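Learning to bake rye bread in a small apartment

January 17, 2021

I moved to Skidell in August, and the first thing I missed was bread. Not the soft bread from the supermarket, which is easy to find everywhere, but the dark and sour one that I ate as a child and that my grandmother kept in a linen bag on the shelf. I looked in the shops near my street and found only one rye loaf. It was sweet and brown from molasses, and I finished it with some sadness.

So I decided to make my own. I had never baked bread before. I had baked cakes, but a cake forgives many things if you put enough sugar in it.

The flour was the first problem. The supermarket sells a light rye flour that is good for pancakes, but I wanted the coarse kind, with the whole grain. A small shop called Aerts, close to the train station, sells it from a big paper sack, and they weigh it for you. I bought 2 kilograms and carried it home in my backpack together with a cabbage and a book.

Then there was the starter. I mixed rye flour and water in a jar and waited. For two days it smelled like wet grass. On the third day it smelled so bad that I put it on the balcony and thought about giving up. On the fifth day it became calm and sour, a little like apples, and it started to rise. I was so pleased that I got up at night to look at it.

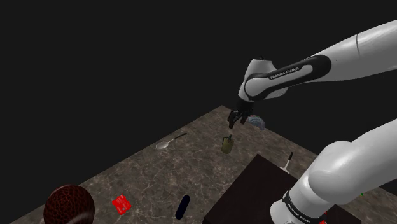

My first loaf was a brick. I had read that rye dough does not need kneading, and this is correct, but I had also understood that it does not need much time, and this is wrong. My kitchen is cold in winter. The recipe said four hours, and I followed it like a law. When I cut the loaf the next morning, the inside was gray and sticky, and the knife had to be washed with hot water.

The second loaf I left overnight, wrapped in a towel, on top of the cupboard where the warm air goes. It was better. For the third I bought a thermometer, because my oven does not tell the truth about its temperature. Now I take the bread out when it is 96 degrees Celsius in the middle. Before this I knocked on the bottom and listened for a hollow sound, as the books say, but to me all loaves sounded the same.

For those who want to try, I use 700 grams of coarse rye flour for one big loaf, with two spoons of starter, salt, and enough water to make something like thick mud. I prepare half of the flour the evening before. The tin is an old Vornero tin from a flea market, with a dent in one corner, so every loaf I bake has the same dent.

The hardest part is waiting after baking. Rye bread should rest for a full day before you cut it. I have managed this maybe one time in three. When it is fresh I eat it with butter and salt, and later in the week I toast it and put a fried egg on it.

I have now baked roughly 10 loaves. The neighbors downstairs got one for New Year, and they returned the plate with walnut cookies on it. Next I want to try caraway seeds and also the Ulusel yogurt in place of some of the water – a woman at the flour shop told me that she does it this way. The starter is in the fridge, and I must feed it tonight.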